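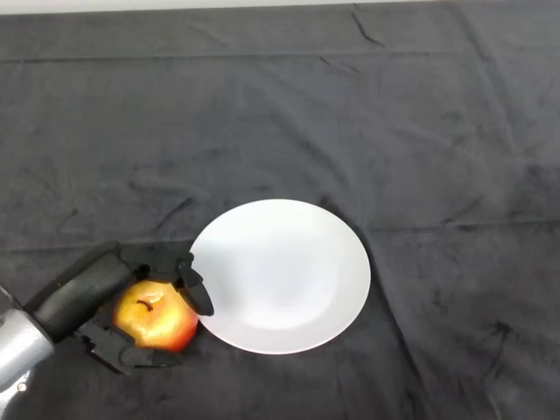
Ulton says its table cloth never needs ironing. Diners aren't so sure

Home News Food Homes Sports Contact

2 min read | 16 comments | 3 shares

Westora's newest lunch spot has put dark cloths on its tables, and the company selling them would like everyone to do the same.

Housewares firm Ulton launched its charcoal gray table cloth on Monday, August 1, 2022, at the Clokier dining room, with a plain white plate and an apple set out on it. The cloth is soft and a little fuzzy, closer to velvet than to table linen. Ulton says it "falls flat on its own" and can go straight from the closet to the table.

A fold line ran across the one on show, with plenty of creases besides.

"It relaxes over time," said Jouko Kiiskinen, who handles sales for Ulton. He did not say how much time. The printed leaflet doesn't either.

The company's case rests on a survey of 527 shoppers, more than half of whom, it says, would "consider" a dark cloth for everyday meals. Considering is cheap. The survey did not mention the price, and it did not ask about crumbs, lint or candle wax.

Yuk-lan Lui, who ran a linen rental business in Westora until January, said dark napped fabric makes white china look sharp and is a chore to look after.

"Put a white plate on it and sure, it's handsome," she said. "Then somebody butters a roll. I stopped carrying that kind of cloth after three weddings."

Ulton recommends a lint brush — sold separately — and a cool wash. Kiiskinen said the fabric had been tested at home by staff, but the company has not released any results.

Clokier's manager, Nghĩa Tô, has agreed to keep the cloths through the fall. He said he would decide after that whether to pay for them.

The cloth goes on sale in Westora next week in one size and one color.

Filed under: Homes, Food
Read comments (16)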